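Speaker notes, Falance workshop night, 29 November 2024
Slot is short so don't ramble (you will ramble)

Opening
Hi, I'm Vinzenz Fuchs, I rent a bench at the Clornau shared shop, and for most of this year I've been trying to get a robot arm to pour stuff and weigh it. The project's called Gavar. Ask who has ever measured something into a cup at home and gone over. Wait for hands.

Why bother
I mix my own wood finishes and I'm terrible at it. I get bored and I pour too fast! So the dream was: tell the arm 100 grams, go make coffee, come back to 100 grams. Say what I got the first time we ran it (672) and let them laugh.

The setup
Everything happens on one table with a black cloth over it. I started on the bare bench top and the shine drove the vision code nuts, so the cloth went on and I've been picking lint out of things ever since. The scale is an ordinary electronic one with a metal pan and a green readout. I like the green digits, they're easy to read from across the room and, more to the point, easy for the code to read too.
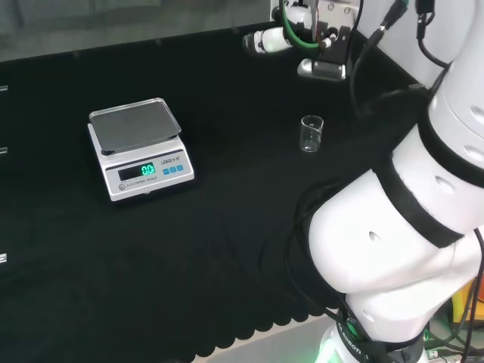
The other half of the setup is all the boring software stuff, and that's where my evenings went. The loop is dead simple: read the number, tilt a little, read it again. The trouble is the scale takes a moment to settle and the arm doesn't like waiting. My early version kept tilting on an old reading, so by the time it noticed, well, 672. Slow down here, people always ask about this bit.

Glass
Clear glass is a pain. The code kept losing the beaker, and the fix was dumb: always put it back in the same spot and stop looking for it. (Mention my friend in Bragança, who told me to do that in January. I ignored it for months.)

Numbers slide
3693 logged pours so far, 648 of them thrown out for bad readings, mostly my own fault for leaning on the table. Don't read the whole table out loud.

If there's time
Cable routing! Leave slack at every joint, then leave a bit more. I snapped two connectors learning that one.

Questions, then help stack the chairs. Leave the sign-up sheet for bench hours by the door.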